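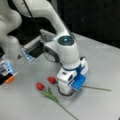

Table 3, Elerdale workroom.

Elerdale workroom: tables and fittings

Captions give the table number and the room. Dimensions and load limits are kept in the Strand register and are not repeated on the page.

Table 3 was moved from the Pollum store in December. It was re-levelled on arrival and is rated for 200 kg, spread evenly. The register entry is 233. Fixing bolts are checked after every 2,000 hours of use. Height is set at 73 cm and should not be altered without a note in the register.

Entries compiled by Normand Landry.

Last updated: May 9, 2020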